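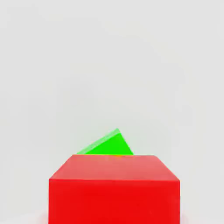 Chapter 4
Where the Light Falls: Value and the Solid Object

Most people who say they can't draw mean that they can't draw a horse. Very few of them have been asked to draw a box, and if they were, they would probably make a fair job of it: a square, another square behind it, four short lines joining the corners. What they would have at the end is a diagram of a box, and you could not put anything in it. The missing ingredient is value, the painter's word for how light or dark a thing is, and it is the subject of this chapter and most of the next. Look at the red cube that opens the chapter. You would call it red and be right, but the top is a paler, faintly salmon red and the front is much deeper, and the change happens all at once along one crisp edge. A beginner with one tube of red paint will give you a very tidy flat shape. A beginner who has been made to mix a second red will give you a solid.

I was made to mix the second red by Meinir James, who taught evening painting in Nusness above a shop that sold carpet offcuts. She did not believe in encouragement. On the first night she set out a shoebox covered in grey paper and told us we would be painting it until we could see it. I had brought a new set of brushes and a plan to do seascapes. I painted the shoebox for four weeks.

Her complaint, repeated often and at some volume, was that we were painting what we knew. We knew the box was grey, so we mixed a grey and put it everywhere. If pressed, we would add a bit of black down one side, usually the side nearest our painting hand, and call it shadow. The actual lamp in the actual room had no say in the matter.

The habit is a hard one to break and there is a decent reason for that. Your eyes and brain spend all day working out the true colour of things so that you can get on with your life. A white plate by the window and a white plate in the back of the cupboard send very different amounts of light to your eye, and you see two white plates. This is called constancy. It is a wonderful thing to have if you are setting a table and a nuisance if you are painting one.

4.1 Local colour and seen colour

We need two terms before going on. The local colour of an object is the colour you would give it in a police report. The seen colour is the one you would have to mix to match it from where you are sitting, under the light you have. They are seldom the same, and beginners nearly always trust the first.

A plane that faces the light is lighter than one that turns away from it. That sentence is most of the theory in this book, and you are entitled to feel short-changed. The difficulty lies in believing it when the plane in question is the underside of a white cloud, or your aunt's chin.

There is a second difficulty, which is that colour shifts along with value. Add white to red and you get pink, whether or not you wanted pink. Add black to red and you get something like old liver. The painter who wants a darker red that still looks red has to go about it another way, and section 4.3 is given over to the options, with their costs. For now we will work in greys, as Meinir did, and you may resent it as much as I did.

4.2 Squinting

The cheapest tool in the studio is a pair of half-shut eyes. Squinting blurs small detail and lets the large areas of light and dark come forward. Do it at a bowl of fruit and the stalks and speckles go away, leaving some 4 or 5 shapes of different value. Those shapes are your painting. The speckles can be put in on the last afternoon, or left out, and I have yet to receive a complaint about a missing speckle.

Squint at the subject and then squint at your work. Students tend to do only the first. They peer at the pears like a sailor in a gale, then turn wide-eyed to the canvas and fuss over a stalk.

Before you start

For the exercises in this chapter you will need:

A small box, any sort, covered in plain paper
One lamp that can be moved, and a room where the other lights can be turned off
White, black and one medium-sized flat brush
Cheap paper, 40 sheets or so
A rag you don't like

Exercise 4a. Set the box on a table with the lamp above it and to the left. Mix three greys before you paint anything: one for the top, one for each side you can see. Lay them next to each other on a scrap and compare them with the box while squinting. If two of them look the same, one of them is wrong. Paint each plane flat, without blending, and stop.

Exercise 4b. Move the lamp to the right and do it again on a new sheet. Do not reuse your greys.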